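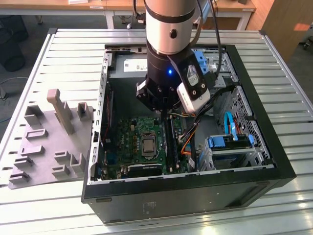

Open black desktop tower on its side, with a robot arm reaching into it.

Section 3. Setting Up Your First Picture Book in Drovico

Welcome to the fun part! By the end of this section you'll have a real book file on your screen, with spreads you can flip through. Have your manuscript handy, and any sketches you've got so far (rough ones are great).

Starting the project

1. Open Drovico and choose New Book, then Picture Book.
2. Type your working title and the names of the author and illustrator. Our sample files use "The Goat Who Kept Bees" by Chinyere Oyewole, with art by Obinna Effiong, so look for those names if you want to follow along.
3. Pick a trim size. Landscape gives wide scenes lots of room, and square is lovely for bedtime books.
4. Set the page count to 32 and click Create.

Note: Page one is always a right-hand page. Drovico locks this for you.

Adding your text

5. Click Import Manuscript and select your file. Each page break in the manuscript becomes a new spread.
6. Drag the text blocks around until the page turns feel right. Read it out loud as you go — you'll hear a slow spot long before you see it!
7. To try another version, choose Duplicate Dummy. You can keep up to three dummies in one project and switch between them from the View menu.

Caution: Deleting a spread also deletes any art placed on it. Use Hide Spread if you aren't sure yet.

Placing the art

8. Drop each sketch onto its spread and stretch it past the red bleed line on all outside edges.
9. Keep faces and words out of the shaded gutter strip. The binding swallows more than you'd think, especially in a hardcover.
10. Turn on Flip Preview and page through the whole book. Seeing it move for the first time is a thrill.

Note: The Raudsepp typeface comes with Drovico and has a rounded, easy-to-read letter "a" that works well for new readers. You'll find it in the font list under Early Reader.

Save your work before moving on to Section 4, where you'll export a proof for your printer.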